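4.3 Chores attempted and where the time went

The task list was drawn up before any of the software was chosen, so that it would reflect what people do in a kitchen or behind a counter and not what the arm was already good at. It has two groups. Table work covers lids, jars, tubs and wiping. Carrying work covers bags, packets and anything soft that has to be lifted off a hook, a shelf or the floor. Each attempt was given 2 minutes. An attempt that ran over was recorded as incomplete, even if the arm was plainly going to get there.

Over the whole period we logged 3,308 attempts out of a planned 4,000. The shortfall comes almost entirely from October, when the Skallby controller was sent back for repair and only the older Heinonen unit was running. We did not rebalance the groups afterwards. Table work is over-represented as a result, and the totals in Table 3 should be read with that in mind.

Rigid containers were the easiest class for both controllers. They keep their shape, their edges are straight, and a poor first grip can usually be tried again without making things worse. The difficulties were in telling one container from its neighbour when they stood close together and were the same colour as the table. White on white gave the depth estimate very little to work with, and small marks on a surface were at times treated as objects to be picked up. Figure 4 shows a container of this kind between the fingers, with others beside it and a jar lying on the table farther off.
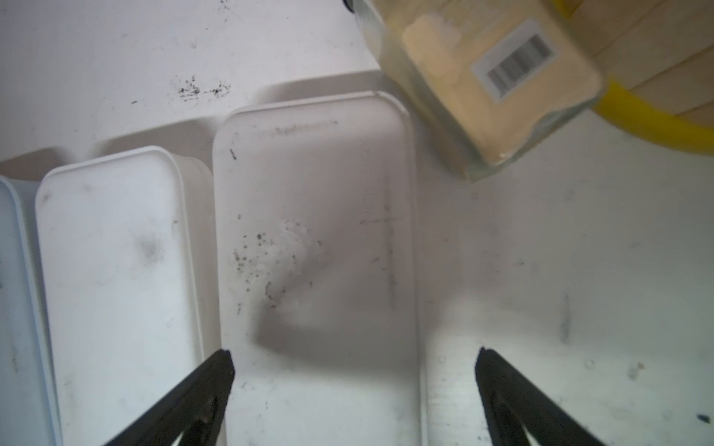

Sohail Bukhari, commenting on an earlier draft, objected that grasping a tub is not a chore. A chore, he wrote, is finished when the tub is clean, shut and back where it belongs, and a table of grip rates would let a reader believe the machine had done the washing up. He asked that every result be restated as a completed job or left out.

We have gone part of the way. Table 3 now reports both numbers, the grip and the finished job, and the gap between them is wide. Wiping is the worst case. The arm could hold a cloth and move it over a surface, but it had no dependable way of judging whether the surface was clean, and it stopped when the planned path ran out. In 30 attempts set aside for a closer look, Anum Malik and Razia Afridi marked each surface independently. Their disagreements were mostly over faint smears, where they would also have disagreed about a person's work.

Soft goods were harder from the first contact. A bag has no fixed outline, its strap moves when the body is touched, and any printing on it is bent out of shape as soon as the fabric folds. The Skallby controller was trained largely on boxes and bottles, and it tended to look for an edge that was no longer there. Figure 5 is from the carrying group, with a printed canvas tote held up close and the tip of one finger pressed into the cloth. 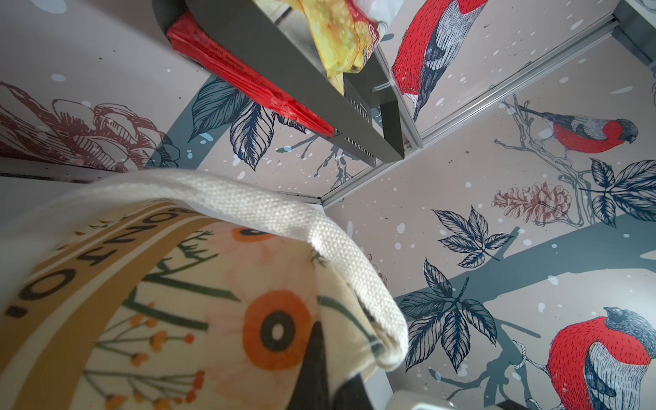
Grip force was the setting we changed most often. At the default the fingers slid on canvas, and at the next step up they held canvas well but crushed packets. We settled on a separate value for each class, entered by hand before the attempt. A household user could not be expected to do this, and we count it as help given to the machine. Irfan Marwat has since tried a single value that rises when slip is detected. It works on heavier cloth and is slow on everything else.

Attempts with hand-entered force are marked with a dagger in Table 3. The same attempts are left out of the comparison with the Fasthorpe shop-floor trials in Section 5, where no settings were changed between items.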